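Otus Wrist Recording Kit

Product code 917 – in stock, usually dispatched in 6 working days

The Otus kit is for teams who record demonstrations by hand and use them to train an arm. It comprises a small wrist camera, a clamp, a recording box and the Kalar software that saves camera frames and arm positions together. It is sold by Dimar as a complete set or without the box if you already have a suitable computer.

A demonstration is started and stopped with a foot pedal, so both hands stay on the arm. Each one is saved in its own folder with the task name, the operator's initials and a note of whether it was kept or thrown away. Thrown-away recordings are not deleted. Many customers go back to them later when they want examples of failed attempts.

Setting out the work surface

The wrist camera sees a small patch of table at close range, and a plain matt surface gives the best results. Glossy tops throw reflections that move with the arm. We suggest marking the surface with painter's tape in a colour that stands well clear of the background. Blue on grey works well. A cross divides the area into four parts, and the software can prompt the operator to start the object in a different part each time.

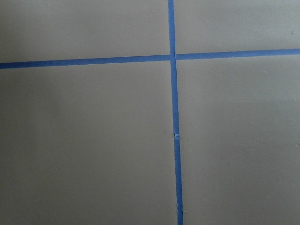 The tape does not have to be square to the table. The software makes no measurements from it, and slightly uneven lines do no harm as long as they stay put for the whole set. If you replace a strip, start a new set and say so in the notes. Record a few seconds of the bare surface at the start of each session as well – this makes it easier to find a change in lighting or a camera that has been knocked.

How many demonstrations

For a single pick-and-place task, Frauke Reinholz in our support team recommends around 600 kept demonstrations, shared between at least two operators. Tasks with lids, cloth or cable need more.

In the box

Wrist camera with fixed-focus lens
Clamp and 7 spacer rings
Recording box with power supply
Foot pedal
Cable set
Printed set-up guide

Not included: arm, gripper, table, tape.

Spare clamps and pedals are listed under Accessories. For arms made by Savolainen, order the wide clamp. Questions about fitting go to Oduor Mabula at the Dimar parts desk.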